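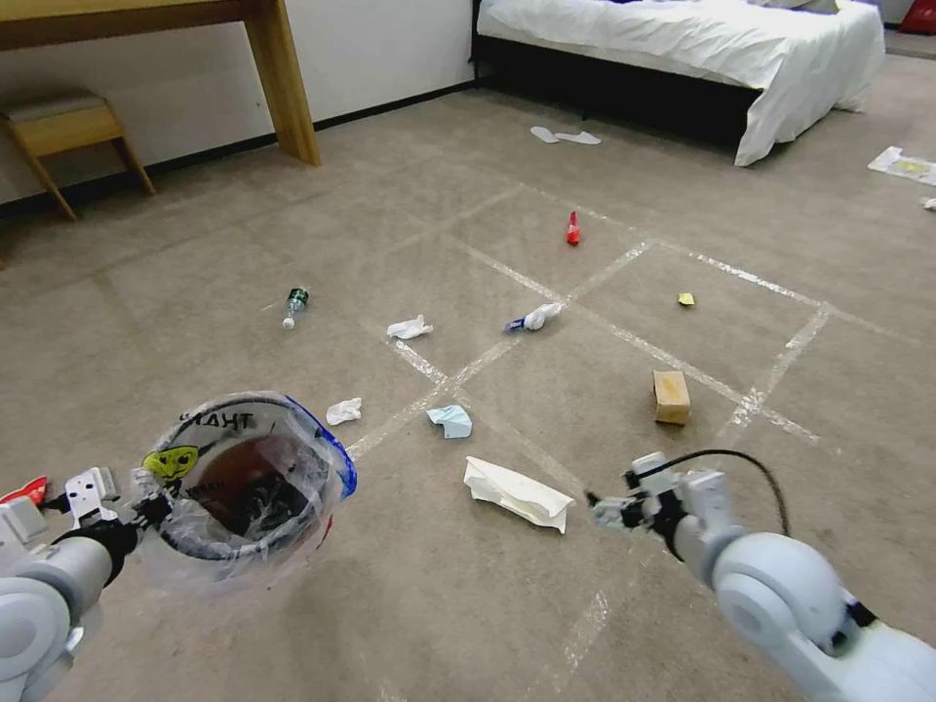
Kilby Robotics Club: call for student operators

The club seeks 8 students for its bedroom cleanup project, Trenenura. No coding required.

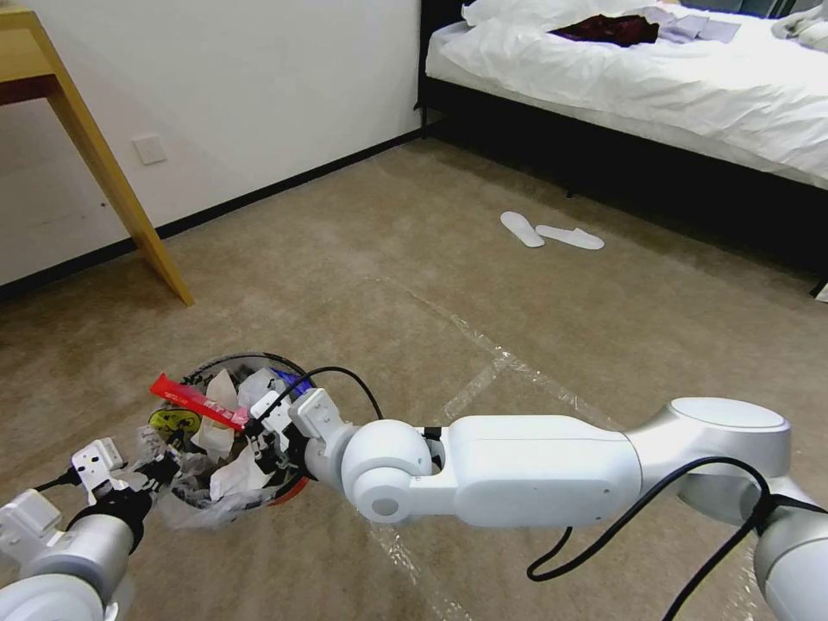 Sessions last 57 minutes and run from October to December. Applicants must be 18 or older. 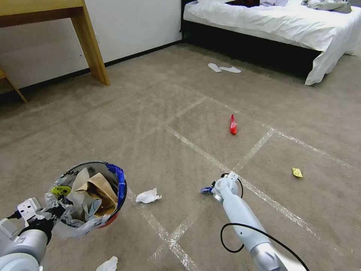 Operators train on two-arm control before recording any runs.
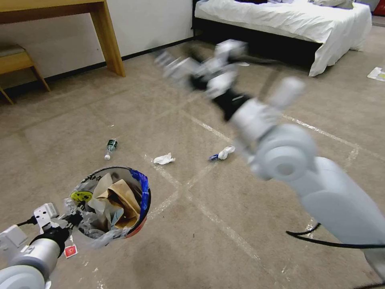
Each operator completes 4 graded tasks. Bin handling is graded separately: the left arm holds the bin, mouth up, while the right arm moves over the floor. Apply at the Kilby lab desk.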